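The long fold, and other small mercies of the wardrobe

Dec 4, 2024

My mother folded everything into squares. Tea towels, pillowcases, my father's work shirts, all of it went into the airing cupboard in Brultham like bricks in a wall, and if you wanted the one at the bottom you had to hold the rest up with your chin. I carried on that way for years, through three flats and one very damp cottage, until a weekend in July when I finally emptied the chest of drawers onto the bed and saw how much I'd stopped wearing simply from not being able to find it.

What changed my mind was the long fold, which they teach at the Isura mending room in Skestville on the two evenings a month it stays open late. You lay the shirt out flat, smooth it from the shoulders down (take your time over this, it's the nicest part), and bring the sides in over the middle until you have one narrow strip from collar to hem. Only then do you think about making it shorter. Dark stripes are a pleasure to practise on, as the lines run down the length of the cloth and tell you straight away when you've wandered.
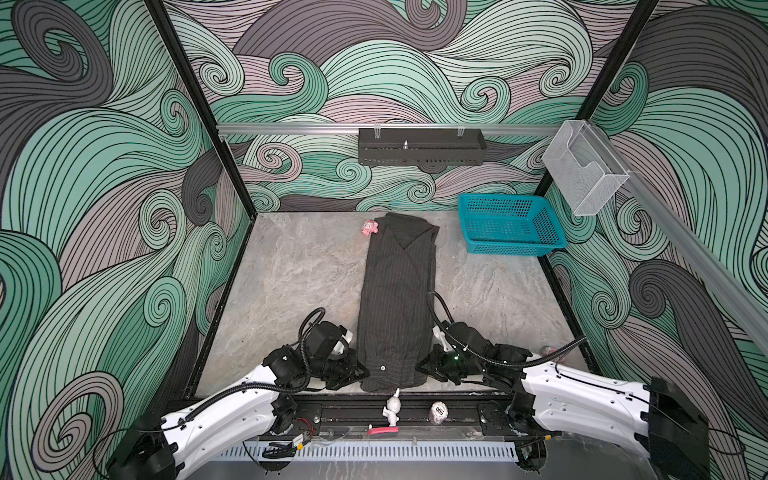
Getting it into the drawer

From the strip you have a choice. Fold it in thirds and it will stand up on its edge, or roll it loosely from the hem if your drawers are shallow, like mine. Thick collars do better left at the outside of the roll, and I'd fasten a button or two first, whatever the clever people tell you.

I now keep seven shirts in a drawer that used to hold a jumble, and there's even room at the side for the good scarf I had been missing since the cottage!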